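Field Notes: How Old Is the Veneck Shelf, Really?

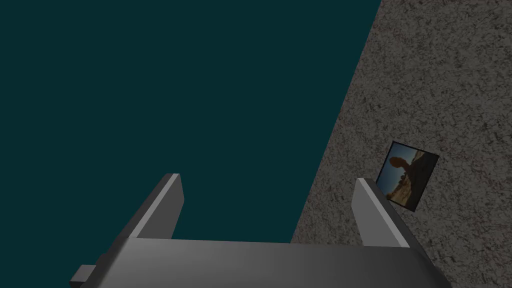
Computer rendering: gripper with its two fingers spaced apart.

Feb 13, 2018

Anyone who took the coast walk at Veneck over the holidays will have noticed the new sign at the lookout. It tells visitors the rock platform below was cut by the sea in "the last 2000 years". It's a nice round number, and I'd like to know where it came from.

I asked the park office in January and was sent a two-page summary of the Lalten survey. The summary doesn't give that age anywhere. What it does give is a rate of wear, measured at 3 points on the platform over one winter. Somebody seems to have taken the width of the shelf, divided by the rate and rounded off the answer.

There are a few problems with that. One winter is a very short record, and it was a stormy one by local standards. All the points are on the soft grey siltstone at the south end, where you can crumble the edge with your thumb. Walk north past the boat ramp and you're on hard sandstone that has hardly changed colour, let alone shape, in the oldest postcards I own. And shore platforms are often inherited. The sea may have cut part of this one at an earlier high stand, left it dry for a very long stretch, then come back and tidied up.

The Trastine guidebook isn't much better. It puts the raised beach behind the dunes at 212 centimetres above high tide on page 14 and at "almost four metres" in the back. Both can't be right, and neither says where on the beach the measurement was made.

I'm told the Sasaki collection holds 361 labelled samples from this stretch of coast, mostly shell and cemented gravel. If even a handful of the shells came from the raised beach and were dated properly, we'd have something worth painting on a sign. So far I haven't found a catalogue that lists the collecting spots, and my second letter asking for one is still unanswered.

The February walk goes ahead as planned, low tide permitting. Bring boots with some grip, as the siltstone is slick near the steps. We'll stop at the sign.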